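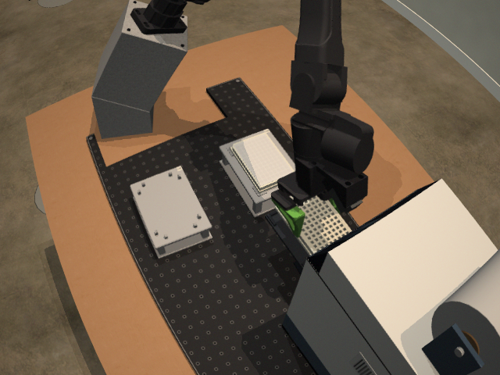
Pleltton Robotics Club – minutes, Apr 27, 2023

Me on the notes again, so forgive the spelling. We had the small room as the Juswood lot were in the big one with their bridge models. Apologies came in from the two sixth formers on the geography trip. November's minutes finally got signed (they were down the back of the cupboard!).

1. The plate-handling sim
Most of the evening went on this. The Lewis team have the whole bench modelled now: arm on its pedestal, breadboard, the two grey stands and the big boxy machine at the side. The task is moving plates between the stands and the machine, and it's the machine end that keeps catching us out. Out of 70 runs last week, 32 finished cleanly, and nearly all the rest went wrong with the gripper down by the machine's opening. We had a long natter about whether it's the approach angle or the green fingers closing too early. I think it's the fingers, but I was outvoted, so the angle gets tried first.

Agreed: slow the last bit of the move right down, do another 30 runs, then look at the fingers.

2. Shadows
Somebody asked if we could turn the shadows off to speed things up. Quite a lively one, this! The camera group want them kept, as they're training on the pictures and a real bench has shadows all over it. Kept for now.

3. Erkex Challenge
Entry form is half done. We still need a team name – suggestions in the tin, please, and sensible ones this time. The write-up has to include a still of our set-up and a page on what went wrong, so we've got plenty for that.

4. Money
£1609 in the account, before the Challenge entry fee goes out.

5. Any other business
The door code has changed, ask me. Whoever has the long extension lead, can it come back?

Next meeting same room, same time. I'm bringing the biscuits.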